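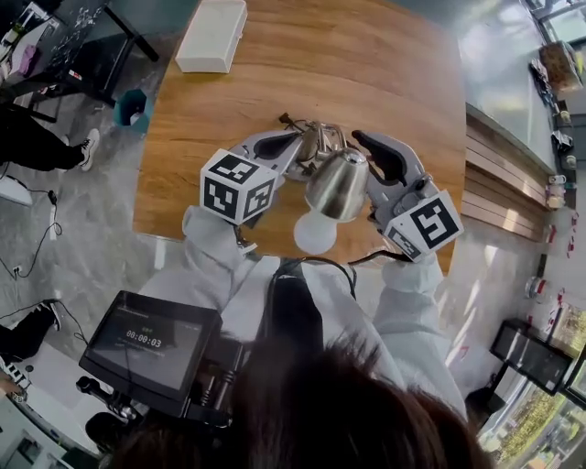
Nadège Leblanc told me, the first time I taught this chapter, that a lamp is a thing you buy and a light is a thing you plan. I've been stealing that from her ever since! So, Chapter 7: small fixtures. We'll stick to the kind with a metal shade, a frosted round bulb and a few thin arms, because it's the one I reach for when I start a new class (and the one I own too many of).

Before you read on, put a fixture on a table, a big one if you have it, and get to know it. Which way does the shade open? Where do the arms go when you turn it over? Mine like to slide off across the wood, so I keep a hand on them. Don't wire anything yet – that comes in Section 2, and I mean it.

A word on bulbs. I use an 800 lumen bulb for reading and something dimmer over dinner, and frosted glass is kinder to your eyes than clear. We'll do the math later, I promise it's short.

Reader comments

Ellen: Is the wiring diagram on page 16 the same as in the old edition?

Serrano: Yes, only the labels moved.

Trudwood: Did the table exercise with my dad's old fixture. Found a loose screw in the shade!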